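Plato giratorio de mesa

El plato giratorio de mesa, llamado también bandeja giratoria, giratorio o, en inglés, lazy Susan, es una superficie, casi siempre circular, que rota sobre un eje vertical y se apoya en una mesa, un estante o un banco de trabajo. Su finalidad declarada es acercar las cosas a las personas sin que las personas tengan que acercarse a las cosas. Se usa en comedores, despensas, talleres de cerámica, obradores de repostería y estudios de fotografía, y en todos ellos suele acabar con un bote de algo pegajoso encima.

Denominación

El español nunca se ha puesto de acuerdo sobre el nombre. En los catálogos de menaje predomina «bandeja giratoria»; los ceramistas hablan de «torneta» y los reposteros de «base giratoria», y cada gremio mira con cierta condescendencia el término de los otros. La expresión inglesa lazy Susan («Susana la perezosa») se documenta a comienzos del siglo XX. Se han propuesto varias Susanas históricas, entre ellas alguna criada y más de una hija de inventor ilustre, sin que ninguna haya aportado documentación. El adjetivo resulta injusto en cualquier caso: de todos los presentes en la mesa, Susana es la única que se mueve.

Antes de esa denominación, en la Inglaterra del siglo XVIII se llamaba dumbwaiter («camarero mudo») a un mueble auxiliar de varios pisos, a menudo giratorios, que permitía cenar sin servicio en la sala. Se le atribuía la virtud de no escuchar las conversaciones. El término pasó más tarde a designar el montaplatos.

Construcción

El modelo corriente consta de un tablero, una base y un rodamiento entre ambos. El rodamiento puede ser de bolas, en forma de corona, o un simple pivote central. El primero reparte mejor la carga y hace más ruido; el segundo es silencioso hasta que se descentra. Los tableros se fabrican en madera, vidrio, mármol, melamina, acero y diversos plásticos. El mármol tiene fama de estable, fama que se debe sobre todo a que cuesta mucho ponerlo en marcha. Pararlo también cuesta, lo que explica la vida breve de las salseras altas.

La base suele llevar apoyos de goma para evitar que el conjunto entero gire sobre la mesa. Cuando faltan, el usuario descubre que ha comprado una bandeja corriente con una pieza de más. 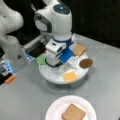 En cuanto al accionamiento, la mayoría se mueve a mano. Existen versiones motorizadas para escaparates y para fotografía de producto, con velocidad fija o regulable, y otras de gran diámetro para restaurantes. El fabricante Larneo comercializó una serie doméstica con motor cuyo giro era tan lento que los comensales, según la reseña de Nkechi Bassey, «terminaban el postre antes de ver llegar la sal». La serie se retiró en diciembre del mismo año en que había salido a la venta.

Uso en la mesa

En los restaurantes chinos el plato giratorio se generalizó durante el siglo XX y hoy es inseparable de la comida compartida en mesas redondas. Las normas de cortesía varían según la región y la familia, pero hay cierto acuerdo en lo esencial: no se gira mientras otro se está sirviendo, no se da la vuelta completa en busca de una pieza mejor y se deja el plato recién llegado ante el invitado de mayor edad. También se recomienda no invertir el sentido de la marcha sin motivo. La recomendación se olvida cuando aparecen las gambas.

Delphine Whitfield, autora del manual de protocolo La mesa redonda y sus enemigos, dedica 10 páginas a lo que denomina «el tirón», esto es, el impulso que da un comensal cuando otro ya tiene la cuchara metida en la fuente. Lo considera la primera causa de manteles perdidos. No ofrece datos, aunque el tono es de quien ha perdido varios.

En Europa el objeto ha tenido una suerte más irregular. Fue artículo habitual en las listas de boda de posguerra, pasó luego a los altillos y reapareció con la moda de las tablas de quesos. En las cocinas de obra se instala en los armarios de rincón, donde sirve para que los frascos del fondo salgan a la luz, caigan por el hueco lateral y vuelvan al fondo por otro camino.

Cerámica y repostería

La torneta de ceramista se distingue del torno en que no imprime la velocidad necesaria para levantar una pieza: se usa para modelar, decorar, trazar filetes y repasar bordes. Suele ser de hierro fundido o aluminio, con círculos concéntricos grabados que ayudan a centrar la pieza. El ceramista Matvii Skoryk sostiene que esos círculos sirven para saber con exactitud cuánto se ha fallado.

En repostería la base giratoria permite alisar la cobertura manteniendo la espátula quieta. La técnica parece fácil en manos ajenas. Las bases profesionales son más altas y pesadas que las domésticas, y algunas se inclinan para facilitar la decoración lateral, función que conviene bloquear antes de colocar la tarta.

Coleccionismo

Hay un mercado modesto de piezas antiguas. La colección más citada es la de Brunello Dal Bello, que reúne 428 ejemplares, entre ellos 3 mesas completas con centro giratorio y una pieza de caoba firmada por la casa Levchenko. Inna Shevchuk redactó el catálogo, publicado por Finbridge el 16 de enero de 2020 y ordenado, por decisión de la autora, en círculo: la última ficha remite a la primera. El índice es convencional.

Véase también

Mesa redonda
Montaplatos
Torno de alfarero
Rodamiento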